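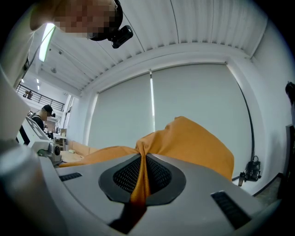 Orange cloth in the gripper.

August 18, 2022
Workshop, Pirkalgate. Clellow chapel tapes, continued.

Started later than I meant to, as the kettle had to be descaled before anyone could face the morning, and then I spent a while hunting for the leader tape, which was in the drawer where it lives. Anyway, on to box five of the Clellow tapes, the one with the damp stain up the side that we have all been putting off.

For anyone reading this who has come back from holiday: these are the services of remembrance and the old soldiers' talks recorded in the garrison chapel at Clellow, most of them on seven-inch reels, by whoever was in charge of the machine that year. There are 128 reels on the list. The list was typed by someone who knew the chapel very well and saw no need to explain anything, so we get entries like "Padre, second go, better" and "Hymns (not the wet year)". I have grown very fond of the list, but it is not a catalogue, and I do wish we could ask which year was the wet one.

The stain turned out to look worse than it was. The cardboard had gone soft along the bottom and I lifted the reels out on to blotting paper with their inserts beside them. No smell of vinegar from any of them, which was a great relief. One reel had a bit of pale bloom along the edge of the pack, so that one has gone into a separate bag with a note on it and will not go anywhere near the Grellska until it has been looked at properly. Please don't play it, however tempting the label is (it says "Veterans, landing craft, long").

Played two reels all the way through.

The first was the remembrance service with the brass band. Speed was steady, level a little low, and there's a hum underneath that I think is on the tape and not ours. I checked by running a blank through the Grellska with everything else left as it was, and the hum had gone, so I'm fairly happy about that. I've left it in the preservation copy, as agreed back in March, and made a note for whoever does the listening copy. The band is lovely, rather slow, and you can hear somebody very close to the microphone singing the alto line a shade ahead of everyone else. There's a long silence for the names, then a child asks something, is hushed, and asks it again. I wouldn't want any of that tidied out.

The second was a talk by an old army chaplain, with questions afterwards. He doesn't give his name, the list doesn't either, and the insert only says "Padre". He has a soft northern voice and takes his time. He talks mostly about what he carried: the little communion set in its case, a purple stole that got so muddy he gave up washing it, a notebook for writing down what the men wanted said to their families. He says the notebook was heavier than anything else in the bag. Then he laughs, and someone offers him a cup of tea, and the tape is stopped and started again, leaving a thump that made me jump right out of my chair!

Azimuth needed a good deal of nudging on this one. It was dull as ditchwater to begin with, and I very nearly blamed the tape. A small turn of the screw and he was suddenly in the room. I wrote the old setting on the pad by the machine before touching it and put it back afterwards. Could we all keep doing this? I found the screw somewhere quite odd when I sat down this morning, and it might well have been me who left it there.

Splices: three old ones had let go near the head of the talk. Cleaned off the gum, which had crept on to the next layer, and remade them with fresh tape. All went through without trouble on the second pass. The first pass I stopped early, as I wasn't happy with the tension on the take-up side. Brake felt seems worn to me. I'd like a second opinion before we order anything.

Tazi is still being a nuisance about file names. It will not take a bracket, and half the titles on the list have brackets in them, so for now I'm putting the title in the description field exactly as typed and giving the file only its box and reel. Nothing is lost by it. I did lose my notes on the brass band by pressing the wrong thing and had to write them out again from memory, so if they read as a bit flat, that's why. Save early, my dears, and save often.

A question I can't settle by myself. Towards the end of the padre's talk a man in the audience gets up and tells a story about a friend who was killed, with the friend's full name and village, and it's plain he has never told it in public before. He says as much. I don't think it should go on the open listening page until somebody from Clellow has heard it and given a view on whether there is family to ask. I've marked the place on the sheet and put the whole reel down as restricted for the time being. The rest of the talk would do beautifully for the November display if we can use it, especially the part about the stole.

Odds and ends:

Isopropyl is getting low, there's one full bottle behind the empties.
New boxes have come and they fit. The spines are a bit narrow for the chapel's long titles, so write small.
The good headphones crackle on the left if you turn your head. Use the old ones for checking.
Heads and guides cleaned after each reel and again at the end. Fair bit of brown on the first swab, hardly any by the last.

Left on the bench under the cover: the next reel from box five, labelled "Evensong and notices". It's wound tail out, so turn it before you lace up. Grellska is switched off at the wall and the padre's tape is back in its new box on the middle shelf, with the old insert tucked in behind the sheet.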